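Search Travutow
Search the collection, artists, pages
Go

About Travutow

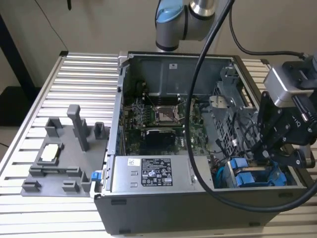 What we do

Travutow lends art. You come in with a library card's worth of proof that you exist, you choose something off the racks, and you take it home on the bus. After three months you bring it back, or you ring us and ask for longer, and we sigh and say yes.

The collection stands at 1,245 works at the last stocktake. Most are prints, drawings and small paintings. There are photographs, a fair amount of weaving, one shelf of ceramics that we lend only to people without cats, and a group of wall pieces in felt which have turned out far more popular than their maker expected. Everything on the racks can be borrowed. If it can't be borrowed we don't keep it, with the exception of the very large seascape in the stairwell, which came with the building and won't go through the door.

A good many of our borrowers have never bought a picture and don't intend to. Some have bought one after living with it for a season and finding they minded giving it back. We take a small cut of those sales and the artist gets the rest, along with a lending fee every time the work goes out. The fees won't buy anybody a house. They have been known to buy a decent lunch, and in the case of the felt, several.

How it started

Travutow was set up by Lovisa Brekke, a printmaker, who had a plan chest full of unsold etchings and a landlord who wanted the room back. She began by lending the etchings to her neighbours. The neighbours, being polite, took them. A few months later she went round to collect and found that two of them had repainted the hall to match and one flatly refused to open the door.

She asked friends for work. The friends asked their friends, who had been waiting years for somebody to take an interest and arrived with vans. For a while the whole thing ran out of her kitchen, with a notebook on a string for the records and a good deal of bubble wrap in the bath. The notebook is still with us. It contains entries such as "blue one, to the man with the dog", and we have never established what the blue one was. If you are the man with the dog, there is no fine.

The name comes from a misprinted railway poster Lovisa found in a box of scrap paper. She has always maintained it was meant to say something else. We have had letters asking whether we are a travel agency, a tow-truck firm or Polish, and the answer in each case is no.

Where we are

We moved into the Kristiansen building in Trudon when the kitchen finally gave out. It was a piano showroom and after that a carpet showroom, so it has excellent floors and terrible light. The front room holds the racks, which slide out on runners and make a noise like a goods train. The back room is for framing and repairs. Upstairs is the reading room, where you'll find exhibition catalogues, artists' books, a kettle, and a sofa that has defeated three attempts to remove it.

The racks are arranged by size. Visitors from the museum world find this upsetting. Our view is that a person who has come in to cover a patch of damp over the fireplace wants to know whether it'll fit, and can find out afterwards that it is a lithograph.

Who works here

Lovisa still runs the place and still makes etchings, chiefly of allotments. She chooses most of the new work and writes most of the labels. If a label strikes you as rude, she wrote it.

Femi Fashola looks after the collection, which means frames, glass, hanging wire, the catalogue, the delivery rota and the telephone. He trained as a paper conservator and came to us to mend a set of torn woodcuts one April. He hasn't been allowed to leave. Femi can tell from across the room that a picture has been hung over a radiator, and he will tell you so while holding it up to the window. He also teaches the framing class, and has strong feelings about masking tape.

There are usually a couple of students about as well, on placement from the art school. They do the unglamorous end of things, and most go on to jobs with better heating.

Our artists

We hold work by nearly 70 artists. A handful you may have heard of. The others you haven't, and they would like a word with you about it. To be considered you need to live or work within a bus ride of Trudon, and to be happy for your work to spend half its life in other people's sitting rooms, next to the television. That second part rules out more people than you would think.

We look at new work twice a year. Bring it in the flesh, please. We did try accepting submissions by email, and spent a miserable fortnight squinting at attachments called "final final USE THIS". Prints should be flat. Paintings should be dry, and we ask because of something that happened to the lining of the van.

We don't have a house style. Lovisa is fond of black ink and Femi likes anything on good paper, so there is a tilt in that direction, and every so often we correct for it by taking in something enormous and pink. The enormous pink things are nearly always out on loan.

Schools and the Bullano scheme

Bullano is our lending scheme for schools, surgeries and other places with long corridors. A class comes in and picks a set of pictures, argues about them, and hangs them at the height of the people who will be looking at them. For infants this is very low indeed, and we recommend the acrylic glazing.

Each set goes with a box of notes written by the artists. We asked them to keep the notes short and avoid the word "liminal". Most managed one or the other. The best thing in any of the boxes is a page from a weaver who simply lists everything she was annoyed about while making the piece, in order, and children seem to follow this with no trouble at all.

Surgeries tend to ask for landscapes. One asked for something "calming but not sad", and after a long afternoon at the racks we sent them a screenprint of a pear. It has been renewed every time it has come due.

Joining and borrowing

Membership is free if you live in the town, and cheap if you don't. You'll need something with your address on it. Borrowing is charged by the size of the picture, in two bands, small and not small. The current charges are on the board by the front desk, and on the Charges page whenever one of us remembers to update it.

You can have 2 works out at once. We'll lend you hooks and a spirit level. We will not come and hang it for you, however charmingly you ask, as Femi did this once and was there until ten at night moving a small gouache up and down a wall while a married couple disagreed.

Please keep pictures out of bathrooms, away from stoves and off the floor. If something gets broken, tell us straight away. Glass is easily replaced and we have seen worse. Works do get lost in house moves, and we have had one come back after so long that the borrower's daughter brought it in.

Money, briefly

Travutow is a non-profit company. The money comes from borrowing charges, our share of sales, the framing bench, a grant for Bullano, and the tea tin. We own the racks, the van and most of the mount cutter. People sometimes leave us pictures in their wills, and we are grateful, but do have a chat with us first. There is a limit to the number of clipper ships one town can absorb.

Visiting

The door is open most afternoons and the lights go off at six. There's a step at the front and a ramp round the side, past the bins, and the bell by the ramp does work if you lean on it. The upstairs reading room can't be reached without the stairs, so if there's a book you want, ask and we'll bring it down with a cup of something. Dogs are welcome. We may ask if you have a blue one.

Comments

Marguerite P.
We've had the heron linocut since before Christmas and my husband now says good morning to it. Is there a limit on renewals? Asking so I can prepare him.

Travutow desk
No limit unless somebody else reserves it. Someone has reserved it. Sorry. F.

oldcarpetman
I used to work in that building when it was carpets. The seascape was there then and we couldn't get it out either. The light was always dreadful, we sold a lot of beige as green.

Tess
Do you still do the framing class in the evening? The Classes page just says "see above" and there's nothing above it.

J. Harrow
Brought back a watercolour last month and got told off about the radiator. It was fair. Have since moved the radiator shelf and would like another go please.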